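Clastari Garment Reuse Service
Frequently asked questions: preparing and folding T-shirts for donation

These answers are intended for households, schools and workplaces sending clothing to the Clastari service through the collection points at Cindale and Skuseck. They deal mainly with T-shirts and other light knitted tops, which form the greater part of what we receive. Separate guidance is available for coats, knitwear and bed linen.

Which T-shirts are accepted?

We accept short-sleeved and long-sleeved T-shirts in any adult or children's size, provided that they are clean, dry and fit to be worn again. Slight fading is acceptable. Shirts with holes, paint, heavy staining or badly stretched necks should be placed in the textile recycling bank and not in a donation bag.

Are shirts with printing on them accepted?

Yes. Shirts bearing lettering, club names or pictures are welcome. We are unable to accept current staff uniform or any garment that carries a person's full name. Where the print has begun to crack, please fold the shirt so that the printed area does not lie against itself.

Must shirts be ironed?

No. Ordinary creasing is expected. Shirts should, however, be shaken out and folded. A garment that has been pushed into a bag in a ball takes up more room and must be opened out again before it can be checked.

How should I begin with a badly crumpled shirt?

Place it on a clear, flat surface large enough to take the whole garment. A kitchen table is suitable. Find the two sleeves first, then the hem, and draw the fabric outwards from the middle until the layers no longer overlap. Soft jersey tends to roll and cling to itself, and it is often easier to lift the shirt by the shoulders and lay it down afresh than to smooth out each wrinkle by hand. 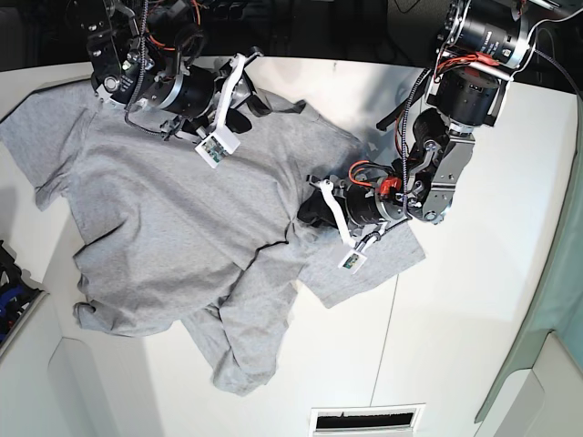
A grey jersey T-shirt lying crumpled, with one short sleeve extended and the body bunched.

Which method of folding do you ask for?

We ask for the flat fold, as follows.

Lay the shirt face down with the neck away from you. Smooth the body and both sleeves.
Fold one side in towards the centre of the back, and lay the sleeve flat along the folded edge.
Repeat on the other side, so that the outer edges are parallel.
Bring the hem up to the middle of the shirt, then fold once more towards the neck.
Turn the shirt over so that the front is uppermost.

Long sleeves should be turned down along the body before the hem is brought up. Children's shirts in the smallest sizes need only be folded in half after the sides have been brought in.

May I use a different method?

You may. Some donors prefer to fold the shirt lengthwise into a long strip before bringing the ends together, and shirts folded in this way are accepted on the same terms. Rolled shirts are accepted at Skuseck only, where the shelving is deep enough to hold them. Please keep to one method within each bag.

What should I do if a corner or flap works loose?

Open the last fold, smooth the loose part back into the layer it belongs to, and fold again. It is seldom necessary to start from the beginning. Thin knits are the most likely to slip, particularly at the hem and sleeve ends — pressing lightly along each fold with the flat of the hand will help them to stay in place.

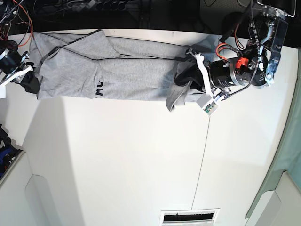

Speckled grey knit in a long, shallow fold, with part of the lettering showing and a loose flap beyond the near hem.

How many shirts may be placed in one bag?

There is no fixed number, but a bag should not weigh more than 7 kg and must close without strain. Larger donations should be divided between bags. Organisations wishing to send more than 300 garments at one time are asked to write to the service beforehand so that space can be set aside.

Should sizes be kept apart?

Adult and children's shirts should be bagged separately. Within each bag there is no need to arrange them by size or colour. If the size label has been removed, please pin a slip of paper to the neck giving the size as best you can judge it.

When may bags be delivered?

Cindale receives bags on Tuesday mornings and Skuseck on Tuesday afternoons until 2 pm. Bags must not be left outside either building when it is closed. Both collection points are closed throughout August.

Can my donation be returned to me?

Once a bag has been accepted, its contents cannot be traced or returned. Donors are advised to check each shirt before folding it — items are occasionally handed in by mistake from the same laundry pile.

Is practical instruction available?

The service holds a short folding and sorting session in the Estrella Room at Cindale each term. It is open to schools and community groups without charge, and a table is provided for every 2 people attending. Applications should be addressed to Leonora Belmonte, Donations Officer, and should state the size of the group and any access requirements.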